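What the folding line looks like from my side of the table

Print | E-mail

So the folding machine is coming back in July, and this time it's supposed to stay. A few of you asked in the comments on my last post whether I still have a job, which was sweet, and yes, I do! It's just gotten to be a slightly strange one.

Quick catch-up if you're new. I fold clothes at Rellow, on the edge of Ukoddale. We take in secondhand clothes, look them over, steam them, photograph them, fold them, bag them and send them back out to whoever bought them. I've been on the folding tables long enough that my hands do a men's shirt while my head is off planning dinner. On a good shift the tables put out 1660 pieces between us, and on a bad one (coats, it's always coats) nowhere near.

The first try at automation was a big flat thing from Tralimia with flaps. You laid the shirt on, the flaps went whump whump whump, and out slid a very nice rectangle. For T-shirts it was great. I was rooting for it. But you had to smooth every single piece onto it by hand, and anything with a hood or a belt or a lot of opinions had to come back to us anyway. So we went from folding clothes all day to feeding a machine all day, and if you've never done that, feeding is worse. When you fold, you're setting the pace. When you feed, there's a green light telling you it's ready for you again, and it was always ready for me again. My shoulders were a mess by spring and Ilona Kocsis started wearing her wrist brace to work.

This round is different because the machine has arms, and it has to learn from people. That's where the grippers come in. They're hand-held, with two fingers that close when you squeeze, and a camera on each one, and you do the folding with those in place of your own fingers so that the software can see how it's done. Some of us record at the tables and some of us signed up to do it at home too, paid by the hour, because the arms need to see clothes on beds and couches and all kinds of backgrounds and not just on our one gray table under our one awful light.

I was so bad at it, you guys. The first afternoon I felt like I was eating soup with salad tongs. You don't realize how much you fold with your palms! I flatten with the side of my hand, I pinch with my thumb, I hold a corner down with my forearm when I think Szabolcs isn't looking (Szabolcs Bozsik is the shift lead and he hates the forearm, he says it's how deodorant gets on things). With the grippers you get none of that. You get pinch and un-pinch. It took me 20 minutes to do one pair of jeans I'd be proud of, and there's a recording of that somewhere, teaching a robot to sigh.

Sweaters are what I'm best at now. Knits are forgiving when you pinch them, they stay where you put them, and the sleeves have enough weight to flop over in the right direction. My way is sleeve in first, cuff toward the chest, then the other one, then up from the hem. High collars I leave sticking out until last. Pockets are a pain on anything, doubly so if there's trim on them, because you want the fold to land somewhere else and on half of what we get there isn't much somewhere else left.
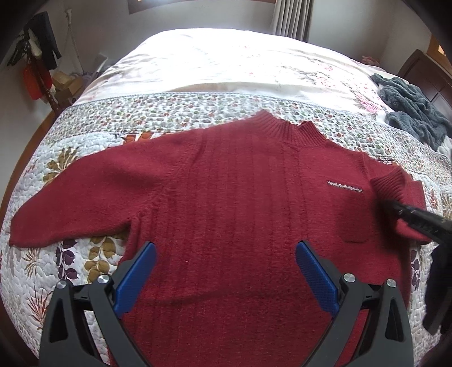

Hamdia Adugna told me at lunch that we're crazy to be doing this at all. Her way of putting it was that she's never heard of a turkey who helped write the recipe. She folds right across from me and she turned the recording hours down flat, both times they came around with the sign-up sheet. They pay us for the hours, she said, and the hours run out, but they get to keep what's in our hands forever.

I've been chewing on that for two weeks and I don't have a great answer for her. I took the hours because I wanted the money (we need a water heater). I also took them because I'm curious, and because I figured if the thing is going to learn from somebody I'd rather it didn't learn from a person who rolls their jeans. But the money part of it bugs me too, now that she's said it out loud. When I trained new folders I got a little bump in pay for as long as I was the trainer. With this, once the recording's done, it's done.

What I can tell you is what has changed already, with the arms not even bolted down yet.

We talk about folding now. We never did before! You just watched whoever was next to you and copied. For the recordings we had to agree on what a finished sweater looks like, and there were four of us standing at a table with four different finished sweaters, all completely sure. Tamás Oláh does his in thirds, long way first. I'd worked beside the man all that time thinking he did them like me. We ended up going with his, and I'll admit it stacks better.

The jobs have shifted around as well. Management says no one on the tables gets cut this year, and that the new posts will be inspection, repair and "exceptions," meaning everything the arms drop or give up on. Repair I'd love. Exceptions worries me, because it sounds a lot like feeding the flap machine, only in reverse: sitting there with your hands in your lap until the light comes on, and then getting nothing but coats. I said so in the meeting and Szabolcs wrote it down, so we'll see. I asked for people to rotate through it every two hours, and for there to be chairs with backs.

And the shifts are quieter. I don't love that one. With a camera running you don't want to be chatting over it (they say the sound is stripped out, but still), so on recording days the tables go silent and all you hear is the steamer. Ilona hums. I've caught myself not humming along, and I used to always hum along.

Anyway, Kornél Deák, I know you read this, please bring back my good lint roller. And if any of you work somewhere that's already gone through this, with arms or with anything else, I want to hear how they handled the exceptions job. Did you rotate? Did they pay you anything after the training part was over? Hamdia wants to know too, she just won't type it herself.

I've got one more batch of home hours to do before the end of the month, and it's all kids' pajamas. With feet.

Print this post
E-mail this to a friend

Recent posts
The flap machine goes home
Ilona's bean soup, the way she finally gave it to me
Why I quit the Halász warehouse
Water heater, part 2
Things I have found in coat pockets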